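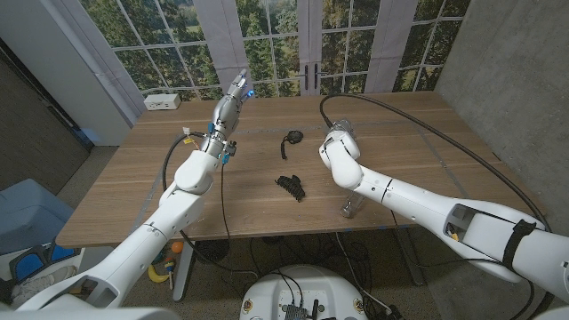 Bench tips for the two-arm cell: cables, tape lines and who does what

The notes on this page come from the light assembly and sorting room at Flollness, where two-arm cells took over part of the hand sorting in March. They are written for people who used to do the sorting themselves and now set up, feed and clear the tables. Most of them apply to any shop that has put an arm on an ordinary work table. Last revised May 7, 2021.

Before the shift

Clear the table down to the bare top, then put back only the items on the job sheet. Small dark parts with teeth or cords are the ones most often left behind from the previous job. A claw clip or a short-corded piece left between the arms will be treated as work by the program.

Wipe the top with a barely damp cloth along the grain. Do not use furniture polish. It leaves a film that changes the glare under overhead lights and lets light parts slide when a finger touches them off center.

Check the tape outline. Tape is cheap and it is the only thing on the table that tells a person where parts may be placed. Faint or lifting tape should be replaced in full, one side at a time, with the old strip left down until the new one is pressed in beside it. Patching with short lengths gives a crooked line after a week.

Keep drinks off the table. Bottles go on the shelf by the door, and this includes clear plastic ones, which are hard to notice under a bent arm.

Cables

A cable at the end of an arm needs enough slack for the full reach and no more. Move the arm by hand, power off, to each end of its range and look at the loop both times. If the loop touches the table edge at either end, shorten it at the strap.

Use hook-and-loop straps on the forearm. Zip ties hold well but have to be cut, and the cutter tends to find the jacket of the cable as well. One strap near the elbow and one near the wrist is the usual arrangement. Leave it loose enough to slide a pencil under.

Label both ends of every lead. We use yellow tags with the cell number and the lead number, written in paint marker. Ballpoint wears off in about a month of wiping.

Floor cables are the more common problem. Bundle them by destination, run the bundle behind the table legs, and keep the walkway side clear. A low rubber cover works for a single crossing. For a thick bundle, reroute it; a cover that rocks underfoot is worse than the cable.

Power strips should sit at a back corner, outlets facing up or out, outside the reach of both arms. Do not daisy-chain. Jenkins, our electrical contractor, will unplug a chained strip on sight and leave it on the supervisor's desk.

Seating and the space under the table

Chairs, bins and bags go at least one full step back from the table while the cell is live. Shoes left by the chair should go in a locker. Loose stock under the table gets kicked into the cable run, so sweep it out at the end of each job.

Round items roll. Put balls and similar stock in a lidded tub as soon as they leave the table.

Feeding parts

Place parts with the arms paused, from the front, inside the tape. Space them a hand's width apart. Crowding does not raise the rate; the cell slows down to separate the pile, and a person ends up doing the separating.

Cell two was timed over one week in March. It handled 1518 parts, and 98 percent were placed without a person stepping in. The remaining 2 percent took up most of the attendant's active time. The same table worked by hand ran at a higher rate for the first hour of a shift and a lower rate for the last two.

Set the pause timer to 90 seconds for loading. At the earlier setting of 80 people were hurrying, and hurried loading produced most of the overlapping parts.

What changed in the job

Shanti Uniyal sorted at table four for six years and now attends cells one through three. Her notes to new attendants are pinned up in the room and are copied here with small edits.

Your hands will be less tired and your feet more so. Rotate with the packing bench every two hours even if you feel fine.

Write down every stop, including the ones you cleared in a few seconds. The maintenance log only shows the long ones, and the short ones tell you what is wearing out.

Do not stand and watch one cell. Set a loop and walk it.

If a part looks wrong to you, pull it. The program was taught on good parts and you have handled more bad ones than it has.

Pay grade was settled before the cells went live — attendants kept the sorter rate plus the machine allowance. Shops planning the same change should put that in writing early. At our Skustilach site it was left until after the start date, and three experienced sorters had moved to other departments by then.

End of shift

Park both arms clear of the tape.
Power down at the cell switch, then at the strip.
Run a hand along each floor bundle and feel for flat spots.
Check open recesses and access panels for dust. Use a soft brush. Keep compressed air away from exposed boards.
Return leftover parts to the numbered tubs.
Sign the sheet, with the stop count.

Consumables for the cells (straps, tags, tape, soft brushes) are in the Zelteck cabinet, second drawer. Put the empty packet in the tray on top when you take the last of anything, and it will be reordered on Friday.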